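Zudmont Tableware Library
Call for Participants: Plate Handling and Stacking Sessions

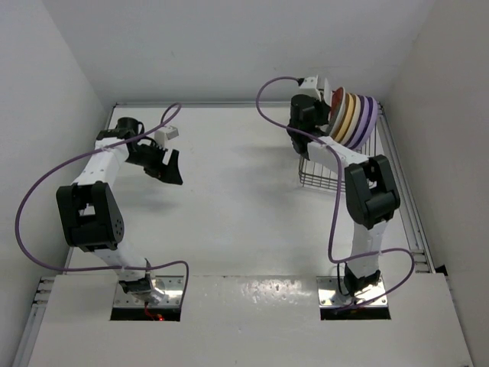
The Zudmont Tableware Library invites adults who live or work in the Cunport area to take part in a series of paid sessions on the everyday handling of dinner plates. Participants will sort, stack, carry and put away plates of different colors and sizes. The sessions form part of the Library's work on how shared kitchens store and circulate their dishes.

Background

The Library lends plates, bowls and serving dishes to schools, community halls and families holding large gatherings. The lending collection includes 900 plates, kept in colored sets. Borrowers regularly return sets in mixed order, and chipped rims remain the most common form of damage. The Library wishes to learn how people handle a stack when they are given no particular instruction, how they choose which plate goes in front or on top, and whether color helps them return a set in the right order.

The results will be used to revise the packing guide supplied with each loan and to choose new racks for the storeroom on Milumow Street.

What participants will do

Each participant will attend one session. A session consists of the following activities:

Sorting a mixed group of plates by color, by size, or in any order the participant prefers.
Stacking plates flat on a table and moving the stack to a shelf.
Placing plates on edge in a rack, first one at a time and then as a group.
Packing a set for return, using the dividers and cloths provided.
Answering a short set of questions about dishwashing and storage at home.

There is no right or wrong way to carry out these activities, and participants will not be scored. They may work at their own pace and may stop at any time. Tables can be set at a seated or standing height on request.

Who may apply

Applicants must be at least 18 years of age and able to lift a small stack of dinner plates with both hands. Experience in food service is welcome but not required. The Library particularly encourages applications from people who:

share a kitchen with four or more others;
have worked in a school or hospital kitchen;
are left-handed;
have reduced grip strength but handle their own dishes at home.

Current employees of the Library and members of their households are not eligible.

Time and place

Sessions will be held throughout April in the Symonenko Room, on the ground floor of the Library. The first session of the day begins at 9 a.m. Evening places are available on Mondays only. The entrance and restrooms are wheelchair accessible, and the parking lot behind the building is free to participants on the day of their session.

Payment

Participants will receive $100 on completion of the session. Those who choose to stop early will be paid for the portion attended. Bus fare within Cunport will be reimbursed on presentation of a ticket or receipt. Participants are not responsible for the cost of any plate broken during a session.

Clothing and safety

Closed shoes must be worn. Rings and bracelets should be removed before the stacking activities, and small lockers are provided for personal items. Cut-resistant gloves are available. A member of staff trained in first aid will be on duty at all times.

Records and privacy

Staff will take written notes on the order in which plates are stacked and the method used to carry them. Names will be kept apart from these notes and will not appear in any report. A participant may ask for his or her notes to be withdrawn up to the day the report goes to print. A printed summary will be mailed to all who request one.

How to apply

Applications should be made in writing and should include the applicant's name, a daytime telephone number, preferred session times, and a sentence or two on the kind of kitchen the applicant uses most often. Forms may be collected from the front desk or requested by mail. Completed forms should be addressed to Zahira Mandagi, Collections Manager, Zudmont Tableware Library, 1000 Milumow Street, Cunport.

Questions about access, seating or language assistance should be directed to Wulan Osman, Participant Services, at the same address. Requests for an interpreter should be made when the form is submitted.

Places will be offered in the order in which complete applications are received. Applicants who cannot be given a place will be notified in writing and may ask to be kept on the list for later sessions on bowls and serving dishes.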